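Iltetti Open Day: Frequently Asked Questions

Please read this page before writing to the visits desk. It covers the two-arm handling demonstration, which accounts for most of the questions we receive. Booking, parking and access are dealt with further down.

What is being demonstrated?

A bimanual handling cell working on household bottles. Two robot arms are mounted side by side and share one table. The task set for the open day is to take a bottle from the table, bring it into a position where both arms have contact with it, turn it and put it down upright. The bottles begin on their sides or standing, depending on the run.
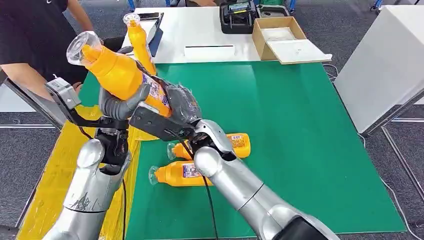
Drumine, 30 Sep 2024

Answers on this page were revised on the date above and replace the sheet handed out in April. The earlier sheet gave the wrong entrance and described a sorting task that has been dropped from the programme.

Why bottles?

They are awkward in useful ways. The body is smooth, the shoulders are rounded and the neck is narrow, so a grip that works at one end fails at the other. They also roll. A box of the same weight would be much easier and would tell us less about the wrist.

Why use two arms for an object one arm could lift?

One arm can lift it. Turning it is another matter. With a single arm the bottle usually has to be set down and taken again, and each regrasp is a chance to knock it over. With two, one side supports while the other changes its hold. Skander, our planning software, decides which arm supports. It makes that decision at the start of each run and again whenever the hold changes.

Is the cell running by itself?

Partly. The open day programme has two kinds of run. In an automatic run, Skander plans and executes the whole sequence and the operator only starts and stops it. In a guided run, an operator steers the arms and Skander limits speed and contact force. The host will state which kind it is before each run. If you arrive in the middle of one, please wait until it ends and then ask.

How long does a run take?

That depends on the starting layout. A session lasts 20 minutes and is made up of as many runs as fit, with questions between them. Runs are not hurried to suit the clock. If a run is still going at the end of a session it is finished, and the next group goes in late.

How fast do the arms move?

Slowly. Speed is limited for all public sessions and the limit is not lifted on request. Visitors who have seen industrial cells tend to find the pace disappointing. Handling work of this type is governed by contact and correction, and most of the time is spent near the object.

Why are there people sitting so close to the table?

They are staff. The operator and the person resetting the bottles work at the white table beyond the cell, within reach of the work surface. Both are trained on this cell and both can stop it. Visitors stay behind the marked line at all times, including between runs.

What happens if a bottle is dropped?

The run is stopped, the bottle is put back and the run is logged as a failure. Failures in front of visitors count in the log exactly like any others. Please do not pick up anything that rolls off the table, even if it comes to rest at your feet.

Are the bottles full?

No. They are emptied, rinsed and part-filled with water to a fixed weight of 400 grams, then closed. The caps stay on throughout. Opening a cap is a separate task and is not shown at the open day.

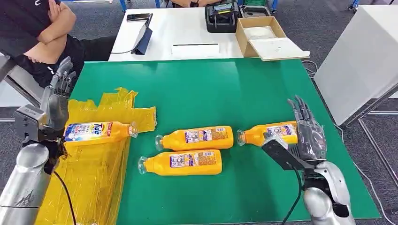 The weight is checked before the first session and again after the last one. A bottle that has leaked is withdrawn and its runs are marked in the log, as a lighter bottle behaves differently when tipped past the horizontal. We did try dry sand in April. It shifted in lumps and produced results that could not be compared with anything.

Does the starting layout matter?

Yes, a good deal. Bottles lying parallel and close together leave little room for fingers between them, and the arm has to come in from above or push one aside. Bottles standing in a group are easier to see but easier to knock over. The host will choose from eight layouts kept on a card at the bench. Regular visitors sometimes ask for a particular one, and this is allowed if time permits.

Can I arrange the bottles myself?

No. You may describe an arrangement and the reset person will set it out. It will be attempted if it is safe, and Skander may refuse it. A refusal is a valid result and is logged as such.

What does Garba do?

Garba is the logging system. It records joint positions, commanded forces, the start and end of each run and the operator's comments. It plays no part in controlling the arms. People confuse the two because both appear on the same screen in the control area. If Garba stops, the arms can continue. If Skander stops, the arms stop.

How many runs have been logged so far?

Nearly 1,000 on the present task, counting automatic and guided runs together. We do not publish a success rate from the open day on its own. The layouts are chosen by request and are not a fair sample.

Will I be recorded?

The cell records its own working area. Visitors standing behind the line may be caught at the edge of the recording. Staff at the bench have agreed to being recorded as part of their work. If you would prefer to keep out of it altogether, tell the host on arrival and you will be placed at the side. Microphones are not used.

May I take photographs?

Yes, without flash. Flash upsets the bottle detection, which already has to cope with reflections from the work surface and from the arms themselves. Please do not photograph the control screens. Tripods are not allowed on the cell floor – there is no space for them behind the line.

Why does the equipment look worn?

It is in daily use. Marks on the outer shells have no effect on the arms and we do not polish them out for visitors. Parts that do affect operation, such as finger pads, cables and fasteners, are inspected before each day's work and changed on a schedule.

Can the arms feel what they are holding?

To a limited extent. Force is estimated from the load on the joints, which is good enough to tell a held bottle from a missed one and to notice contact with the table. It is poor at detecting slow slip. When a bottle slides gradually through a grip, the cell often finds out from the change in angle, and sometimes too late. This is the weakest point of the present set-up and the subject of most of our work this year. The host will go into detail if asked.

Is the technology for sale?

The cell is not a product. Firms wishing to discuss their own handling problem should write to Chutima Jaidee, visits and partnerships, at least a week ahead of the open day, giving the object, its weight and its largest dimension. Please do not bring samples without arranging it first. Unannounced samples will be kept at reception and returned to you when you leave.

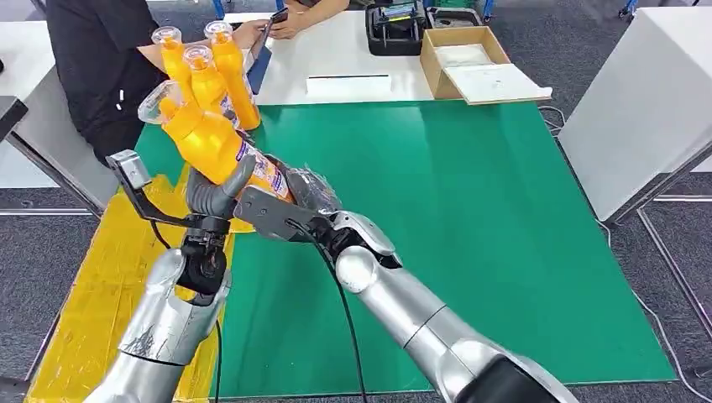
Booking and access

Do I need to book?

Yes. Groups are small and places at the demonstration are given in order of booking. Other parts of the open day can be visited without one.

Where do I come in?

By the north entrance at Drumine. The door named on the April sheet is now goods only.

Is the demonstration suitable for children?

Children are welcome with an adult. The cell is fairly quiet and there are no sudden noises apart from a bottle falling over. The view from behind the line is at adult height, and a step is available.

Is there step-free access?

Yes, from the car park to the line. Wheelchair users should say so when booking and will be given a place at the front.

What if the cell is out of service on the day?

The session goes ahead with logged runs played back from Garba and the operator present to answer questions. Bookings may be moved to another date at no charge.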